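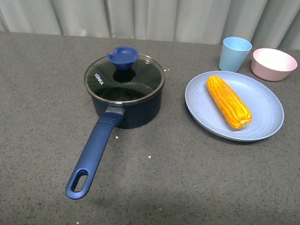

**Vol. 3, No. 26**

October corn is a gamble. By the time the sweet corn gets this late in the year, half of it has gone starchy and the other half is the best you've had since July, and you can't tell which kind you've got until you bite it. I buy it anyway. I bought way too much of it again, from the farm stand out past Skaturham, where Clifford McKinnon still writes the price on a shingle and still rounds down if you have exact change.

So this is going to be a corn post, and also kind of a pan post, and if you came for the quilt update I'm sorry, the quilt is exactly where it was last month.

The pan first. It's the navy one with the KONKA name on the lid and the bright blue knob, and I am embarrassingly fond of it. I had a stockpot for years that I used for everything, and making one ear of corn in a stockpot is ridiculous. You wait forever for all that water and then you've got this lonely little ear bobbing around in it like a canoe. A saucepan with a lid does the job so much faster! The trick (my aunt's trick, she'd want me to say so) is to snap the ear in half if it's too long, put in a couple of inches of water, lid on, and let it steam more than boil. I like a glass lid for this – I'm a lifter. If I can't see what's going on in there I will lift the lid every thirty seconds and then complain that dinner is slow.

I don't salt the water. Dayana Zapata does, and she and I have been over this many times. She also puts a spoonful of sugar in, which I think is cheating, and I've told her so while eating her corn.

A few of you asked last time about the blue plate. It isn't part of a set. Nothing I own is part of a set anymore! I had a set once, a wedding set, heavy white stuff with a gold rim you couldn't microwave, and I gave the whole box to my niece when I moved here. Then I started buying one thing at a time whenever something made me happy. The pale blue plate is from Kurnik, the little secondhand place next to the shoe repair, and the light blue cup came from there too but a good year later. The pink bowl was a birthday present from Rohani Tarigan, who said my cupboard looked like the inside of a swimming pool and needed help. She was right. I use that bowl every day now. Oatmeal, soup, the last of the ice cream when there's too much for one spoon and not enough to put back.

Anyway, corn. What I've been making with it, in order of how often:

**Just corn.** Yellow, one ear, big plate. Butter, black pepper, and a squeeze of lime if there's a lime. You want the big plate because you have to roll it in the butter, and on a small plate it rolls right off and under the stove. Ask me how I know.

**Corn and milk soup.** I got this one out of a church cookbook I found at a library sale, and the note at the top says the recipe goes back to 1853, which I have my doubts about, but it's good. Cut the kernels off, scrape the cobs with the back of the knife to get all that sweet milky stuff, and throw the scraped cobs in the pan with the milk while it warms. Keep it low. Fish the cobs out, put the kernels in, salt, a bit of nutmeg, ten minutes. If you have a potato you can dice it small and it makes it more of a supper. This is what the pink bowl is for.

**Ilze's fritters.** Ilze Vanags brought these to our block thing in September and I ate an unreasonable number of them standing up. She uses an egg, a little flour, chopped scallions and a lot of dill. I would never have thought of dill! She also says to let the batter sit while you clean up the kitchen, and I believe that's mostly so the kitchen gets cleaned up.

**Freezer corn.** Three minutes in the pan, into ice water, cut it off, bag it flat. I did more than 88 ounces this way last fall and was out by February, so don't let anybody tell you it's too much.

One thing about cutting kernels off the cob: put a damp towel on the counter before you start. My countertop is that speckled gray-brown kind that hides everything, crumbs, coffee, whole lentils, and you'd think that would be a plus, but then you put your sleeve down on it. I wiped it twice after the last batch and still found corn by the toaster the next morning.

Adi Gunawan wrote in to ask if you can steam corn with the husk still on in a saucepan. You can, if it fits, and it'll take a few minutes longer. The silk comes off easier too. I just don't love having the wet husks to deal with afterward, so I shuck mine outside on the steps and leave the mess for the compost.

I've got five ears left in the crisper and I'm told the stand closes for the season when the pumpkins run out. Next time, soup again, or maybe I'll finally try it with smoked fish. If you've done that, write and tell me how much, because the cookbook only says "a piece."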